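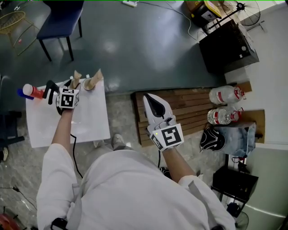
Two-handed station at the white table, one gripper per hand.

Stevgate Open Day Set

README for the recordings made during the open day at the Stevgate studio in March. Visitors could watch operators work with hand-held grippers and then try a pair themselves. The set is kept by the Umport project and shared with the groups who came.

Contents

The release has 104 episodes. Each is a single attempt at a tabletop task, from the start signal to the moment the operator lets go or gives up. Failed attempts are kept and marked as such in the index. Of the total, 55 were made by regular operators and the rest by visitors.

demo/ – episodes by regular operators
visitor/ – episodes by visitors
calib/ – marker cube recordings
index.csv – one row per episode, with task name, folder and outcome

Tasks

There are 3 tasks: pick and place, stand up a fallen object, and hand over from left to right. Objects were moved between attempts, so do not rely on fixed starting positions. Task names in index.csv follow the Jurnska list, all in lower case.

Marker cube

Each session begins with a short recording in calib/. The operator holds the white cube, printed with black square markers, close to the gripper and turns it slowly. Sessions that began without one are flagged no_cube. Their positions are less reliable and we leave them out of our own tests.
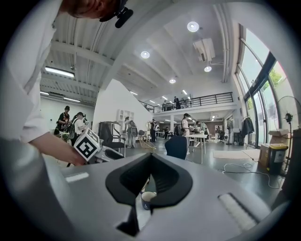
Known problems

The studio was busy all day, and people walk through the background of many episodes. Light from the tall windows changes between morning and afternoon. Cables on the floor show up in several views.

Audio has been removed. Times in visitor/ drift slightly against demo/ – use the frame number if you need to line them up.

Loading

The Xolalpa reader opens all folders from version 3 onwards. It reads 1000 frames at a time by default; lower this if memory is short.

Terms

Free for teaching and research. Please do not try to identify anyone who appears in the recordings. Visitors who want an episode taken out should write to the Umport desk with their session number.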